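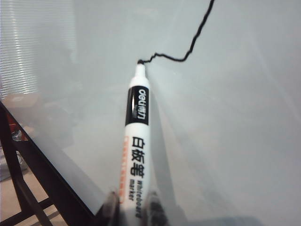 Tafelstriche Gronow — Hinweise zum Datensatz

Stand: 8. November 2018
Zusammengestellt von Demyd Nechyporuk und Shivam Dhillon

Inhalt

Der Datensatz enthält Aufnahmen von Strichen und leeren Flächen auf Schreibtafeln. Es geht um die Linie selbst: Verlauf, Dicke, Knicke, Aussetzer, dazu um den Zustand der Fläche. Lesbare Schrift ist nicht Gegenstand der Sammlung. Wer Handschriftproben sucht, ist mit dem Schwesterdatensatz Flundby besser bedient.

Umfang

1106 Aufnahmen insgesamt
444 davon mit mindestens einem Strich
90 Aufnahmen im Ordner pruefung, bitte nicht zum Abstimmen von Parametern verwenden
6 Ordner

Die übrigen Aufnahmen zeigen die Fläche ohne Strich. Sie werden für den Abgleich gebraucht und sollten beim Kopieren nicht weggelassen werden.

Stifte

Auf den Nahaufnahmen mit schwarzem Strich ist ein weißer Whiteboard-Marker von deli (得力) zu sehen, Aufdruck 白板笔 und »whiteboard marker«. Im Feld stift steht dafür »deli_schwarz«. Andere Farben kommen in dieser Fassung nicht vor.

Die Strichdicke schwankt, teils innerhalb weniger Zentimeter. Wir haben nichts geglättet. Zickzack und kleine Wackler gehören zum Material und werden nicht als Fehler geführt.

Fläche

Der Farbton der Tafel wechselt je nach Blickwinkel und Licht zwischen hellem Grau und einem blassen Blau. Ein Weißabgleich wurde nachträglich nicht vorgenommen. Wer mit festen Schwellenwerten arbeitet, muss sie für Nah- und Übersichtsaufnahmen getrennt setzen. 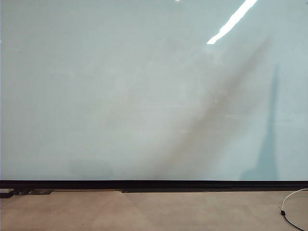 Übersicht: Tafelfläche mit Lichtreflex oben rechts und weichen dunkleren Zonen in der rechten Hälfte.

Reflexe und Schatten sind in einer eigenen Spalte vermerkt. Zulässige Werte:

reflex — heller, scharf begrenzter Lichtfleck oder Lichtstreifen
schatten — dunklere Zone, auch mit unscharfem Rand, ebenso Spiegelungen, die sich davon nicht trennen lassen
wolke — schwache Flecken oder Schlieren auf der Fläche
leer — nichts davon

Mehrfachnennungen werden mit Semikolon getrennt. Winzige Punkte auf der Fläche bekommen keinen Eintrag.

Felder in striche.csv

id: laufende Nummer
ansicht: nah oder uebersicht
stift: siehe oben, bei leerer Fläche bleibt das Feld frei
verlauf: gerade, gewellt, gezackt oder gemischt
richtung: Hauptrichtung im Bild, bei Richtungswechsel zwei Angaben
stoerung: Reflex, Schatten usw.
notiz: Freitext, meist leer

Bekannte Mängel

Beim Verlauf sind »gewellt« und »gezackt« nicht sauber getrennt. Demyd und Shivam haben die Grenze unterschiedlich gezogen, im Zweifel beide Werte zusammenfassen. Linien, die über den Bildrand hinauslaufen, haben keine Längenangabe. Im Ordner disside fehlen die Notizen vollständig, sie sollen im April nachgereicht werden.

Verwendung

Frei für Forschung und Lehre. Bei Veröffentlichungen bitte »Tafelstriche Gronow, Projekt Codemton« angeben. Korrekturen zur Tabelle am besten mit id und Spaltenname schicken, Sammelmeldungen ohne id können wir nicht zuordnen.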